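House slippers (and the whole business of changing your shoes at the door)

From the Plirnby home encyclopedia, a reader-written guide. Entry started by Yaryna Kravchuk, last revised 3rd May.

House slippers are light shoes worn indoors, usually by people who took off their outdoor shoes when they came in. I've been told an encyclopedia entry should have one clean definition, so there it is, but I'll admit the edges are fuzzy. Are slides slippers? Are thick socks with rubber dots slippers? I say yes to the first and no to the second, and I've had long, cheerful arguments about both.

Where the habit comes from

Taking your shoes off at the door is an old custom in a lot of places, and it's still the normal thing in Japan, Korea, Ukraine, Hungary, Turkey, much of Scandinavia and plenty of other countries besides. The reasons vary. In some homes people traditionally sit, eat or sleep on the floor, so dirt matters a great deal. In others it comes down to snow and mud, and if you've ever mopped up after a wet November you'll need no convincing. I grew up with a row of slippers by the door, all sizes, and guests just took whichever pair came closest to fitting (my uncle spent every holiday with his heels hanging off the back).

The United States is mixed. Some families are strict about it, some never think about it, and many people only ask on rainy days. My building, a walk-up called Pylypenko Court, has all three kinds on one landing.
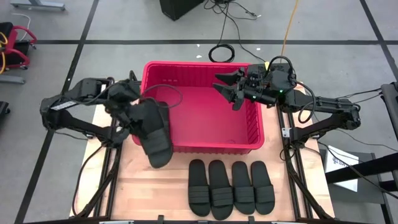 Slides are the type I get asked about most, because so many people under thirty seem to own a pair and nothing else. A slide is open at the toe and the heel and has one band across the top of the foot. When I say band I mean something like the wide strap on the black one hanging over the corner of the red bin, which is a very ordinary shape for a slide. A wide strap spreads the pressure over more of your foot, so I like it better than a skinny one, though if you have a high instep you should try it on before you commit. Slides started out as shoes for pools and locker rooms and wandered into the living room later, and the plastic sort can be rinsed in the sink, a huge point in their favor!

Other common types

Mules are closed at the toe and open at the heel. They're the classic slipper shape in much of Europe, often made of felt or sheepskin. Easy on, easy off, and a bit risky on stairs.

Moccasin slippers have a full back and a soft sole, with a seam running around the toe. Warm, quiet, slow to dry.

Booties come up over the ankle. I own two pairs and my feet overheat in both, but I keep wearing them because my kitchen floor is tile.

Felt slippers deserve their own entry, and Anikó Csizmadia keeps promising to write it. She has a pair of Jornovora felts that she has resoled twice, and she wants it noted that you should never, ever put wool felt in a dryer.

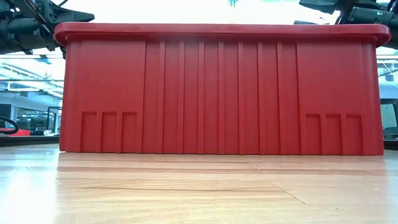 Toilet slippers are a separate pair kept just inside the bathroom, mostly known from Japan. You step into them at the bathroom door and step out of them again when you leave. Forgetting to switch back is a well-known embarrassment, and yes, I've done it, at a dinner, and walked the full length of the room before my host very kindly looked at my feet.

Sizing

Slipper sizes are a mess. Soft slippers often come as small, medium and large, each covering two or three regular shoe sizes, and makers don't agree on where the lines fall. If you're between sizes, I'd go down for felt or sheepskin (they stretch and pack down with wear) and up for molded plastic, which stays the way it was made. For guests, buy big. A large slipper on a small foot is silly but works, and the other way around it's just a toe in a cup. 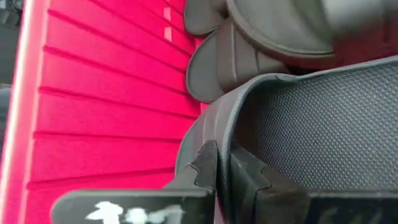
Musyoka Magesa wrote in to disagree with me on guest slippers. Buying big is fine for a short visit, he says, but for older relatives a loose slipper is a fall waiting to happen, and he would much sooner see a snug pair with a closed heel and a grippy sole. He's right, and I've changed what I keep for my mother-in-law.

Care and storage

Washable slippers should go through a gentle cold cycle and then dry in the air, away from a heater. Leather ones want a damp cloth and some patience. Anything with a cork footbed should be kept out of standing water. Storage can be a rack, a basket, a shelf or a heap, and I've lived happily with the heap. If slippers smell, it's usually the insole, so pull it out and wash it on its own if it comes out.

People who work at home tend to wear through a pair faster than they expect, mostly at the heel and under the ball of the foot.

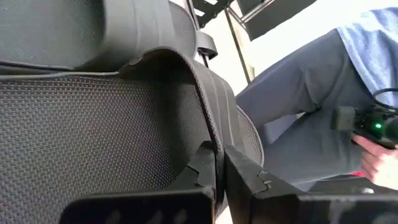 Mesh chair back with light gray stripes on the side.

See also: clogs; doormats; felt; shoe racks; socks, indoor.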